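Handling Cell 2: setting up and looking after the hand

Course notes, Grancombe training workshop. Prepared by Zodwa Oosthuizen. Revised Sep 13, 2021.

These notes go with the second bench session. You should already have done the arm safety sheet and know where both stop buttons are. Bring the Bisen log book with you.

## 1. What you are looking after

The cell has one arm, one five-digit hand and a white table. The hand wears a black fabric cover over the palm and thumb. The finger joints are left uncovered so the pins can be checked without stripping anything down.

Most faults reported on this cell come from three places:

- the cover creeping down over the thumb tip
- loose pins at the knuckles
- a wrist camera that has been knocked and not re-aimed

Motor faults are rare. If you suspect one, write it in the log and hand it over to Naidoo's bench. Do not open the palm yourself.

## 2. Before power on

1. Press the stop button and check that the lamp is out.
2. Pull the cover back towards the wrist. Folds along the thumb are normal. Fabric over the metal tip is not.
3. Look at each hinge pin from the side. A pin standing proud of its joint needs tightening.
4. Move every finger by hand through its full travel. It should feel the same all the way.
5. Wipe the fingertips with a dry cloth. No solvent on the tips.

If a finger feels gritty, stop and clean the joint with the small brush. Do not oil it. Oil soaks into the cover and then ends up on whatever is being gripped.

## 3. Setting the grip

Power on, send the hand to its open position and wait 60 seconds before you touch any settings. Load the cylinder grip from the menu. The closing limit starts at 600 on the controller scale and you work from there.

Put a drinks can on the table and run the grip at slow speed. The thumb closes on one side and the fingers come over from the other. Watch the thumb tip first. It should meet the can with the rounded end, and the fabric should stay clear of it.

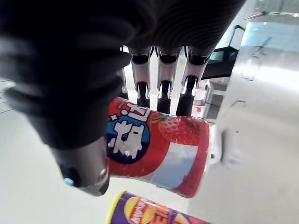
*Fig. 1. Cylinder grip on a red can, from the wrist camera. Note the bare thumb tip against the side of the can.*

Tilt in the grasp is allowed on this cell, but write down which way the can leans. If the lean changes from one run to the next with the same start position, check the knuckle pins again before you alter any settings.

Lower the limit in steps of 48 if the wall of the can dents. Raise it by the same step if the can slips. Do not go above 88 per cent of the motor current limit, even for a short test.

## 4. Aiming the wrist camera

The camera must show the thumb tip and the fingers at the moment of contact. It does not need to show the whole object. Slacken the clamp, turn the camera until the thumb comes in from the left, and tighten the clamp again. Run the grip once more and look at the contact point on the screen.

Other items may stay on the table, provided they are clear of the path of the hand.

## 5. Weekly care

- Take the cover off and shake it out. Wash by hand, dry flat.
- Check the pins against the torque card.
- Check the cable at the wrist for rubbing.
- Copy the grip settings to the Tornport drive.

Covers are replaced each May, or sooner if the fabric has worn through. The old one goes in the scrap bin with the date written on it.

## 6. For the next session

Read the section on fingertip replacement in the cell manual. Each pair will change one tip and reset the closing limit afterwards, so bring your notes from section 3.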